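Rule 40

The Radell rulebook had 121 rules in August, and Danica Hrnčiar had written the last 2 of them on the bus.

"Rule 120," she read to the table. "An arm shall not begin a grasp until the basket is empty, upright and within reach. Rule 121. Nobody leans on the basket."

"Who leans on a basket?" asked Marwan Sleiman.

Danica looked at him until he took his elbow off it.

They were writing the good practice guide for machines that handle food in front of the public, and they had been at it so long that the bread had become a colleague. Alcides Arango bought it each morning from Betancur, the bakery on the corner, always one braided loaf and one bun, and each afternoon he ate the evidence. He had put on weight for the cause and mentioned it often.

The trouble was Rule 40. Rule 40 said that an arm must pause above any item of food for long enough that a reasonable bystander would notice the pause. It had been Katherine Giraldo's idea. She had once watched a machine snatch a pastry at a trade fair and had not felt right about pastry afterward.

"How long is that?" said Marwan. "I have to type a number."

"Long enough to be polite," said Katherine.

"Polite is not a unit."

"It was in my house."

So they tested it. Keabetswe Mahlangu was made the reasonable bystander, on the grounds that she was from accounts and had come in only to ask about the bakery receipts. She was given a chair. The arm came down, stopped, and stayed stopped. Marwan held a stopwatch. Danica held the rulebook. Alcides held a butter knife, which was a violation of Rule 17. 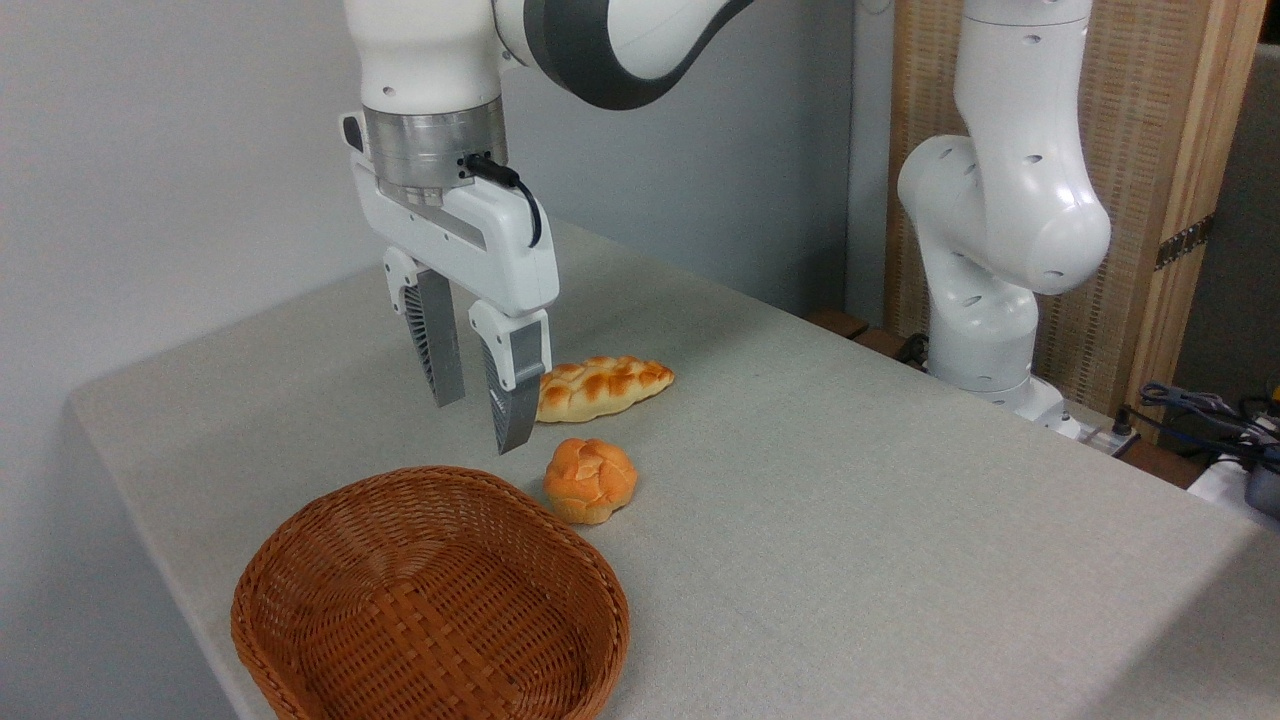
The pause, as required by Rule 40.

"Say when you notice it," Katherine whispered.

"Notice what?" said Keabetswe.

"The pause."

"I thought it was broken."

Marwan wrote this down. Danica said that a pause mistaken for a fault was covered by Rule 63, and turned to it, and found that Rule 63 sent her to Rule 40.

Keabetswe waited a little longer, being reasonable. Then she stood up, reached past everyone, took the bun and bit into it.

The stopwatch was still running. Danica went slowly through the rulebook from the front, licking her thumb at each page, and found plenty about what an arm might do to a bun and not a word about accounts.

"Rule 122," she said, and uncapped her pen.

"These receipts," said Keabetswe, chewing, "say bread, for testing. Which of you is testing it?"

Alcides put down the knife.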